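Brirkeck Letter Block Set, Lower Case
Stistau Learning Supplies > Literacy > Letters and Word Building

Product code: 239-LC
Supplied by: Brirkeck
Availability: In stock. Orders received before 2 pm leave the Staston warehouse the same day.

Overview
Square blocks with one lower case letter printed in white on the top face. The set is intended for word building, spelling and early decoding with individual students or small groups. Letterforms follow an infant print style with a single-storey a and an open g. Blocks are red or blue. The letter y is supplied in both colours.

The print is sealed under a clear coat and does not lift with normal handling. Edges are eased to reduce chipping.

Set contents
Letter blocks, lower case, 50 pieces
Wooden word tray, single channel
Calico drawstring bag
Contents card with letter frequency list

Letter distribution
Five each of a and e. Four each of i and o. Three of u. Two of each common consonant, one each of j, q, v, x and z. Digraph blocks (sh, ch, th, ng) are not included and are listed separately under 400-DG.

Word tray
The channel takes the blocks in a single row with side clearance, so that a letter can be lifted out without disturbing its neighbours. The raised rim keeps the row straight when the tray is passed across a desk. Timber is unfinished and will darken with use. Do not oil or varnish, as the channel width will change.
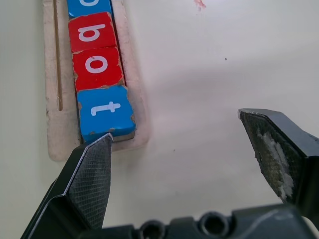
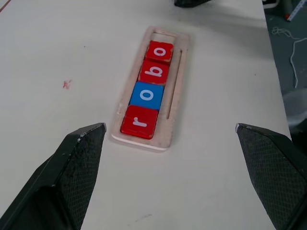 Care and cleaning
Wipe blocks with a damp cloth and neutral detergent. Dry before returning to the bag. Do not soak or place in a dishwasher. Methylated spirits and citrus-based cleaners will dull the colour. Light marks on the tray can be removed with 400 grit paper, working along the grain.

Replacement parts
Single blocks are available in any letter. State letter and colour when ordering. Trays are sold individually or in cartons. School orders of 200 blocks or more are priced by quotation; allow an extra week in January, when back-to-school orders are packed.

Compatibility
Blocks fit the Price double-channel tray. They do not fit the earlier Brirkeck tray with the rounded channel, discontinued.

Enquiries
Carys Gittins, Education Accounts, Stistau Learning Supplies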